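Clivport Home Notes
Search this site... Enter keyword
12 August 2020
By Kastriot Kelmendi

Getting a room ready for a robot tidying service (and what I thought of it)

So I signed up for the Zarnness home visit, which is a robot that comes to your house with a technician and works on one room while you drink coffee and pretend you aren't watching. I booked the living room, for a session of 51 minutes, and I learned enough about getting ready for it that I figured it was worth a page of tips. If you're thinking of booking, read the prep part first!

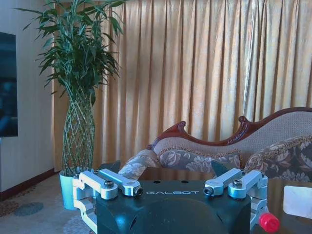

Page last changed: October, with the note on cushions added

Start with the table. A glossy dark top shows every fingerprint, so give it a quick wipe with a barely damp cloth and then a dry one — and put away papers and cards you care about. I asked the technician what the robot does with loose mail and she said it makes one neat pile, which is more than I do.

Next, plants. A tall lucky bamboo with a braided stem is top-heavy, and I wouldn't want anybody bumping it, human or machine. Push the pot back toward the wall and turn it so the longest leaves point away from the walking path. Dust the leaves yourself with a soft damp cloth the night before. Zarnness doesn't do leaves, and it says so on the booking form (in small type, naturally).

Long curtains should hang straight to the floor. If yours have hooks that pop out, fix those first. The basic visit covers surfaces and cushions only, so mine just got a shake from me.

Carved wood trim is where I'd keep doing the work by hand. A dry, clean paintbrush gets down into the scrolls far better than any cloth, and you can do a whole sofa back while the kettle boils. Go easy on braid and fringe, please — no brush there, just your fingers.
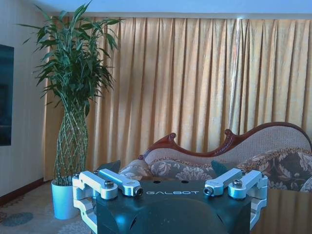
Cushions

Tell them how you like your cushions before they start. The form lets you pick upright or flat, and I went with upright because flat looks sad on a curvy old sofa. Zip them all the way and tuck the zipper pulls in. If you have a big one and a couple of smaller ones, put the big one at the end where people lean.

Would I book again? Yes, for the living room, though I'd skip it for the kitchen until they add dishes. I also looked at Umitz, which wanted a 2-visit minimum, and that was too much for me just to try it out.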